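4.3 Setting Up a Registration Point

This section covers the setup of a Briter registration kit at a border crossing, rail station or temporary reception site. It assumes that the site has been opened in the Noltitz console (section 3) and that you hold a supervisor card.

One kit supports up to 64 registrations per hour with two operators. If arrivals are expected to exceed that rate, set up a second point and pair the two as described in 4.5. Do not add a third operator to a single kit.

Before you begin

Check that the kit contains the base unit, two document readers, the ticket printer, the battery pack and the site key. The site key is a small gray tag in the lid pocket. Without it the base unit starts in training mode, and records made in training mode cannot be moved to the live register.

CAUTION: Do not place the base unit within reach of the waiting line. The side vents must stay clear, and the power switch has no cover.

To set up the base unit

1. Place the base unit on a level table under a roof or canopy.

2. Connect the battery pack, then the mains lead if mains power is available. The unit runs from the battery for 29 hours at normal load.

3. Insert the site key and hold the power switch until the status light turns steady green.

4. Insert the supervisor card and enter your code.

5. On the Site screen, select the crossing or station from the list. If it is missing, press Refresh once and wait. Do not create a new site from the base unit.

6. Set the local time. Ticket numbers restart at 04:00 local time, so an error here can produce duplicate tickets.

NOTE: The status light flashes amber while the register is downloading. On a slow mobile link this can take most of an hour. Registration can begin during the download, but family matching stays off until it ends.

To connect the readers and printer

1. Plug each reader into a port marked R. The ports are the same and either reader may use either one.

2. Scan the test page in the lid pocket. Both readers should report the code 160. Any other result means the glass is dirty or the reader needs service.

3. Load the ticket roll with the printed side up and close the cover until it clicks.

4. Print a test ticket and check that the ticket number and site name can be read at arm's length.

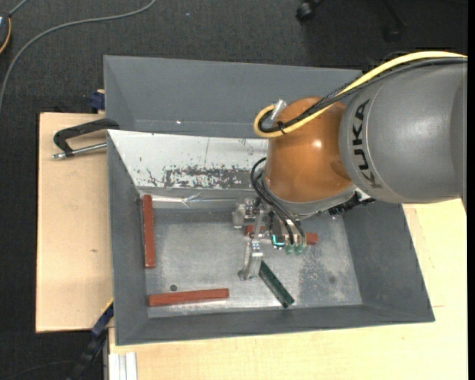
5. Destroy the test ticket. It carries a valid number and will be accepted at the meal and transport desks.

To set the languages

1. Open Settings, then Languages.

2. Select up to six languages for the ticket text. The Bilgin language pack must be installed before right-to-left scripts will print correctly.

3. Press Save on each operator screen. The setting is not shared between screens.

If the crossing closes

Press Suspend on the Site screen. Tickets already issued stay valid and keep their order. Do not power off the base unit before pressing Suspend - open records are held in memory and will be lost.

If the site must be cleared at short notice, remove the site key and take it with you. The stored records are locked until the key is inserted again. Report the time of removal to the Dotier help desk and leave the kit if it cannot be carried safely.

Continue with section 4.4, Opening the Line.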